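# Pay for the joint, or pay for the trip

Most public argument about pavements concerns the surface. Residents write in about colour, councillors about cost per square metre, designers about whether a given finish suits a given street. I have spent most of my working life on the specification side of footway construction, and my view is that the surface gets far more attention than it deserves. The part of a concrete footway that decides how long it lasts is the joint, and the joint is the part most often left to whoever is on site that morning.

The case is simple enough. Concrete shrinks as it cures and then moves with temperature for the rest of its life. If it is given a place to move, it moves there. If it is given none, it makes its own, usually diagonally from the nearest inside corner, access cover or post base. A crack of that kind has no filler in it. Water gets to the sub-base, fines wash out, one side settles and the result is a step. A step of a few millimetres is invisible to a driver, slightly annoying to a person in boots and a real hazard to someone with a walking frame.

Tremidton replaced the footways on its four longest shopping streets under a single contract. The drawings ran to 219 sheets. Paving colour had a sheet of its own, with samples. Joint layout had a note: "joints at suitable intervals, to be agreed on site". I do not blame the contractor for what followed. A gang working to a daily output target will agree to whatever interval suits the length of its formwork, and a clerk of works with three other streets to visit will sign for it. The bays came out long and narrow in some places and nearly square in others. The square ones have behaved. The long ones have cracked across the middle, as any textbook on the subject would lead one to expect.

It is worth separating the types of joint, as the public discussion tends to run them together. A contraction joint is a weakened line, sawn or formed, which persuades the slab to crack where it is told. An expansion joint is a full-depth gap with a compressible filler, and it allows the slab to grow without pushing against its neighbour or against a building. An isolation joint does similar work around a fixed object such as a column, a cover or a hydrant. A construction joint is simply where work stopped for the day. Each has a different detail and a different way of failing. A specification that says only "joints" has specified nothing.

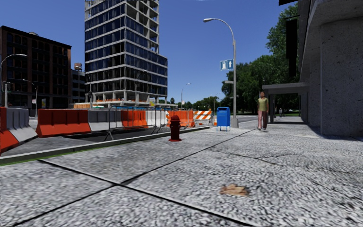

Mahmoud Kettani, replying to an earlier draft of this piece, objected that I was asking too much of small authorities. His point was that a joint layout drawing takes an engineer's time, that many councils no longer employ one, and that a standard interval printed in the contract would capture most of the benefit at almost none of the price. He added that expansion joints are overused in any case, and that every one of them is a maintenance liability from the day it is filled.

I accept the last part without reservation. A full-depth joint in the wrong place does harm. The adjoining bays drift apart, the filler extrudes or perishes, and the gap collects grit, which then prevents it from closing in hot weather. Plenty of older footways have more expansion joints than they need, put in by habit. Fewer of them, properly placed and properly sealed, would be an improvement.

I do not accept the first part. A standard interval works on a straight run with nothing in it, and very little of a town centre answers to that description. Covers, posts, tree pits, dropped kerbs and doorways all interrupt the slab, and each one sets up a stress that the interval knows nothing about. The layout has to be drawn around the obstacles. On the Tremidton job I estimate the drawing would have occupied one competent person for four days. Against that, the authority has so far logged 957 defects on the new footways, and a majority are cracks that start at a re-entrant corner or an unisolated cover. Each requires an inspection, an order, a visit and a repair that will never match the rest.

There is also the matter of the sealant. Two products were used at Tremidton, Prundier on the eastern streets and Cilia on the western ones, and there has been a long correspondence about which is better. I have read all of it. Both are adequate materials if the joint faces are clean and dry, if a backing strip is fitted so that the sealant bonds to the sides and not to the bottom, and if the depth is about right for the width. The site records do not say whether any of this was done. To compare two sealants without knowing how the joints were prepared is a waste of everyone's afternoon. Shaimaa Farouk asked for the preparation records in May and received a delivery note.

What should be done differently is not complicated — it is mostly a question of deciding things earlier. The joint layout should be a drawing, issued with the tender and priced by those bidding. It should show every fixed object and how the slab is to be separated from it. Bays should be kept close to square. Saw cuts should be timed to the condition of the concrete, with a named person responsible for judging it, and the depth of cut should be measured and written down. Preparation of joint faces should be a hold point, so that no sealant goes in until someone has looked.

Maintenance needs the same treatment. Authorities budget for cleaning a footway and for replacing it, with very little in between. Sealant has a service life well short of that of the slab it protects, and a programme that inspects joints and renews the failed ones is cheap by any comparison. Etim, the asset system most of our neighbouring authorities use, has a field for surface condition and a field for trip height. It has no field for joints. Inspectors record what the form asks for, and so the first entry on a failing joint is usually the step it has already produced. By then the water has been getting in for several winters — and resealing will not lift the slab.

I have asked for the field to be added. The request is with the user group, which next considers changes to the form in the spring.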